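Courses > Scent and Marketing > Handouts > Week 2

Reading a perfume's note list

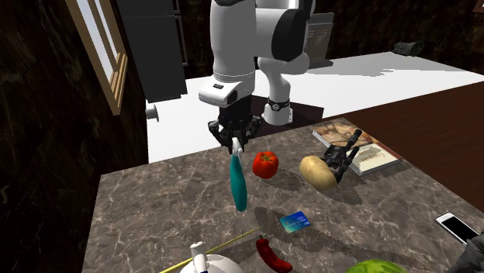 Reading time: 2 minutes

The pyramid of top, heart and base notes is a sales drawing. It suggests a scent changes in three tidy steps. Most modern formulas are built to smell much the same at hour one and hour five, and the pyramid gets drawn afterwards by someone in marketing.

Take Rendholm by Nelleck. The box lists 22 notes, among them "wet slate" and "white amber". Neither is a material you can buy. They are names for effects, and two brands may use the same name for quite different smells. Weltgate's Han lists only four notes and smells, to me, far busier.

Be wary of:
- "Natural", with no percentage given
- "Lasts all day" (on whose skin, and how much was sprayed?)
- "Limited to 1000 bottles", when last year's 1000 are still on the shelf
- a price for 100 ml that is hardly more than the price for 50

Strength labels are not much better. Eau de parfum has no fixed legal meaning, and one house's may be weaker than another's eau de toilette.

For the March session: smell both samples blind, on paper and then on skin. Write down what you smell before you look at the list. Expect to disagree with it.

Handout revised 08/12/2021 | Contact the course office | Back to top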